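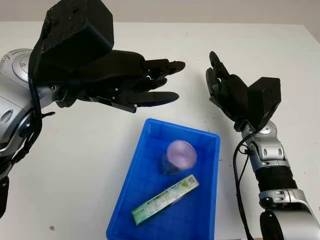
4. Setting up the tray and table

Read section 3 first if the tray is still in its wrapping. Everything below is for the wash kit table at Cuvthorpe. Cletbridge have a narrower table and their own sheet, ask Efe Okafor for it. The steps are nearly the same apart from where the cartons go.

What you need

Tray, blue, Trerden 1499. The one with the grid floor and raised sides.
White table, wiped.
Toothpaste in its box.
Tubes or bottles for the day, caps on.
Soft cloth and a drop of washing-up liquid.
Kit bags.
Carton for finished kits. One carton takes 18.
Pencil and the tally sheet.

The tray comes in other colours. Use the blue. White things vanish on a white table, and most of what we pack is white somewhere.

4.1 Table

1. Clear everything off. Mugs, phones, pens, yesterday's tally sheet, the lot.

2. Wipe the top with a damp cloth, back to front. Dry it. Smudges come up easily if you do it daily and not at all easily if you leave it to Friday, so do it daily.

3. Brown marks near the front edge are mostly tape glue. Warm water, washing-up liquid, leave a minute, wipe. If it doesn't shift, leave it alone.

CAUTION: No scouring pads. No bleach sprays. The surface goes dull and then it holds dirt for ever.

4. Push the table up to the wall so nothing can roll off the back. Check it doesn't rock. Folded card under the short leg if it does, and tell Lieven De Bruijn so it gets done properly.

5. Lights on, even in July. The window end gets glare in the afternoon and you can't read small print on shiny boxes.

4.2 Tray

1. Tip it up and knock out any crumbs, dust, bits of seal. The grid floor catches them. An old toothbrush is good for the corners.

2. Put the tray at the front of the table, middle, where you can reach both ends without leaning.

3. Leave 26 cm clear on either side. That's your working space, not storage. Stock on the left, finished kits on the right, but further out.

4. Press down on each corner. If it slides, the feet are missing. Stick-on ones, 6 mm, in the drawer with the tape.

Note: the tray may hang over the front of the table by a finger's width, no more. Any further and someone walks past and catches it with a sleeve.

4.3 First items in

Long things first. The toothpaste box is nearly always the longest thing in the kit so it sets where everything else goes.

1. Take one box from stock. Look at both ends. Flaps shut, no tears, corners not crushed.

2. Check the date. It's printed or pressed into an end flap, sometimes very faint, tilt it to the light. Less than 6 months left, put it in the short-date carton under the table.

3. Lay the box in the tray flat on its widest side. Corner to corner is fine if it won't lie straight. Don't force it against the wall of the tray, the card bends and then it's no use to us.

4. Code side up if there is one. Saves turning it over later when you do the tally. 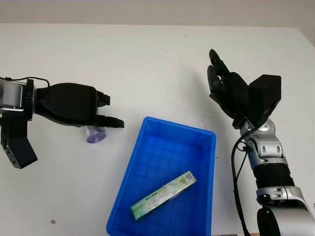

5. Small round bits next. Caps, little cups, anything that came off something else. These stay OUTSIDE the tray until you know what they belong to. Left side of the table, back a bit, where your elbow won't get them.

6. Match the cap to its bottle and screw it on. By hand, finger tight. If it keeps turning and won't grip, wrong cap or a stripped thread. Either way that bottle goes in the reject box.

7. A cap with no bottle after the whole batch is done goes in the spares jar. Don't throw it out, we had a whole run from the Kurtuluş supplier with loose caps and the jar saved us.

CAUTION: see-through caps are very easy to lose on a white table. Purple ones less so, clear ones terrible. Run your hand over the top before you wipe it down.

4.4 Round things

Tubs, cylinders, bottles. They roll. Most of the questions we get are about this bit so please read it.

1. If it has a flat base and stands up well, stand it up.

2. If it's rounded at one end, or tall and thin, lay it down. Don't balance it. It will go over when you put the next thing in and take the next thing with it.

3. Lying down, set it at a slant to the edge of the table. A cylinder lying square to the edge has a clear run straight off the front. On a slant it tends to wander and stop.

4. Cap end nearest you. You can see if it's working loose.

5. Label up if you can. Some won't settle label up, don't fight it.

6. When it goes into the tray, it goes in beside the box and touching it. The box acts as a stop.

Note: paper labels scuff on the grid floor. Lift and place, don't drag. Scuffed labels are still usable but they look second-hand, and the people getting these have had enough second-hand things.

4.5 Waiting position

Use this when you stop part way. Phone, tea, delivery at the door, end of the shift. It takes no time and the next person can see at a glance what's been checked.

1. Take everything out of the tray. Yes everything.

2. Box goes behind the tray, a little to the right, long side running left to right.

3. Round item goes on the table left of the tray, lying down, capped.

4. Tray stays where it is.

5. Write the time on the tally sheet and your initals.
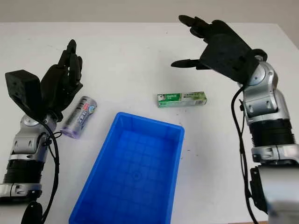

Fig. 7. Darlie box lying flat behind the tray, round container on its side to the left with its purple cap on.

Coming back to a table in waiting position: start again from 4.3 step 1. Don't assume the date was checked. Takes a moment.

If there are things in the tray when you come back and no initials on the sheet, treat the lot as unchecked.

4.6 Filling the bag

1. Bag open, mouth facing you, flat on the right-hand side of the table.

2. Box in first, along the bottom seam.

3. Round item on top, cap end towards the closed end of the bag. If it leaks, it leaks into the corner and not out over someone's flannel.

4. Flannel, comb, anything soft fills the gap.

5. Squeeze the air out, seal it, run your thumb along the seal twice.

6. Into the carton standing up. Seal at the top. No laying them flat to squeeze one more in. When it's full it's full.

7. One mark on the tally per bag, done as you go. Counting up at the end doesn't work, we've tried.

Note: if you're short of one item, do NOT make up part kits and leave them in the carton. Stop, put the table in waiting position, find Efe or Lieven.

4.7 If something goes wrong

Tray slides about: feet missing, see 4.2. Or the table's still damp underneath. Dry both.

Box won't lie flat: check it isn't sitting on a cap. Check the end flap hasn't popped open underneath.

Box feels light: shake gently. Empty ones do turn up. Reject box.

Something's leaked in the tray: take it all out, rinse the tray under the tap, cool water, dry the grid properly with the cloth. Wipe each item before it goes back. Anything with wet card goes in the reject box.

Cap cracked: reject, even if it still closes.

Can't read the label: put it to one side. If it's in a language you don't read, same, somebody usually can. Don't guess between toothpaste and cream, they look alike more often than you'd beleive.

Tray cracked or a wall has split: stop using it. Split plastic is sharp. Spare is on the shelf above the sink, order another under the same number.

4.8 End of the day

Tray rinsed and left upside down on the rack.
Table wiped.
Spares jar lid on.
Reject box to the back room.
Tally sheet in the folder, not on the table.
Full cartons taped and dated with the month.
Part carton left open, with the number so far pencilled on the flap.

Restocking is in section 5. Labels and tape, section 6.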